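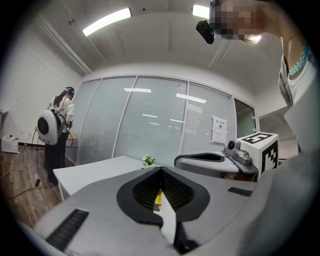 According to Marites Dizon, readers do not dislike second volumes as such; they dislike being made to wait for the third. Her remark was made in response to an earlier draft of this section, and it affects how the ratings in our sample should be read. The sample holds 3,000 reader reviews of young adult series, 41 of them complete at the time of collection in March. In the completed series, complaints about the middle book were fewer and shorter.

Print | E-mail

4.2 Setting and the middle volume

Reviewers often named a change of setting as their reason for a lower rating. In the Plosside books, the heroine leaves the tunnels at the end of volume one and spends most of volume two in a farming town. Readers who had praised her skill with a knife found her dull at the dinner table. The same complaint appears in reviews of Adel, where the move is from city to coast.

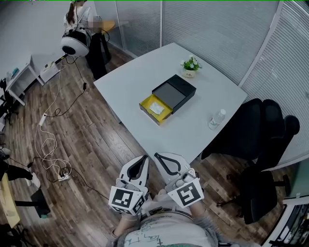 Figure 5. White square table in a small office room with a wood-plank floor.

Tsolakis's coding scheme separates complaints about place from complaints about pace. The two were hard to keep apart in practice. A reviewer who wrote that "nothing happens in the village" was coded under both headings, and 6 reviews of this type were later returned to the coders for a second reading. Romance was coded separately. It drew strong comments in both directions, most of all where a new suitor was introduced after the first book had closed with a couple in place.

E-mail this article | Print this page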